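Winaddale Community Help
Home > Home and hobby > Kitchen table science

White stuff ends up in the flask under my filter funnel

Posted by Nambiar
6 replies hidden, 3 shown

I am trying to clean up some rock salt so I can grow crystals from it. The salt is the cheap gritty kind sold for paths. I dissolve it in hot water, let the mud settle, then pour it through a paper in a funnel into a glass flask. The funnel sits in the ring of a wire tripod and the flask goes underneath.

Two problems. First, it is very slow. The last lot took most of an evening and I only put through a mug and a half. Second, by the next morning there is white solid at the bottom of the flask. I thought the whole point of filtering was that solids stay in the paper. Is my paper torn, or is it the wrong sort? I am using coffee papers, size 2, folded over to fit. The first few drops look clear.

I have 11 papers left and would like to know what I am doing wrong before I use them up. I do not want to buy a pump.

Sukia
Member, 1,000 points

Your paper is probably fine. If it had torn you would get mud in the flask, and mud is brown. White solid that turns up overnight from a clear liquid is your salt coming back out. You do not say how much salt you put in, but if you kept stirring it in until no more would go, the water was holding all it could. Leave that to stand in an open flask and some of the water goes, and the salt has to go somewhere.

You can check this easily. Pour off most of the liquid, add a splash of warm water to what is left and swirl. Salt will go back in. If it just sits there it is something else, most likely gypsum, which is common in path salt and hardly dissolves. Don't taste it to find out.

To stop it happening, use a bit more water than you need at the dissolving stage. You can always let it evaporate later in a dish, where you want the crystals anyway. A flask is a poor place to grow them. The neck is narrow, the water leaves slowly and you can't get a spoon in afterwards.

On the speed, coffee papers folded over double are slow because in places you are pouring through two or three layers. Fold a flat round paper in half and half again, open it into a cone, wet it with plain water so it sticks to the funnel, and then pour. Keep the level below the top of the paper. Let the mud settle longer as well and pour the clear part first. The mud should be the last thing to go in.

Jiredham Shed
Member

just use a tea towel, works for me

Kettle and Clamp
Member, household science section

The tea towel will let fine mud through and it leaves lint, so I would stay with paper.

Sukia has covered the white solid. I would add something about the stand, as it affects the speed too. If the funnel stem fits tightly into the neck of the flask, air cannot get out as the liquid goes in, and the drips slow down or stop. You can lift the funnel slightly and see if it starts again. If it does, tuck a folded strip of paper or a bent paper clip between the stem and the neck. The tip of the stem should touch the inside wall of the glass so the liquid runs down instead of dripping.

I keep mine set up on a table where it won't get knocked. A wide shallow funnel is easy to pour into but holds less paper than a steep one, so go in small amounts.
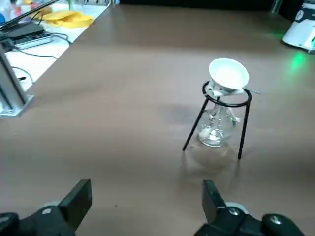 Winaddale, 2026-08-22

Black wire tripod, white funnel in the ring, clear flask between the legs with a clump of white at the bottom in a little liquid. If yours looks like this in the morning, do the warm water check before you throw anything away. Rinse the flask soon after use. Salt dried hard onto glass needs a long soak, and scraping it will scratch.

When you get to the dish, cover it loosely with a clean paper to keep dust off and leave it somewhere that stays at an even temperature. I left one on a windowsill in February and got a crust of tiny crystals and no big ones. A cupboard shelf was slower and better.

Marked as helpful by 6 members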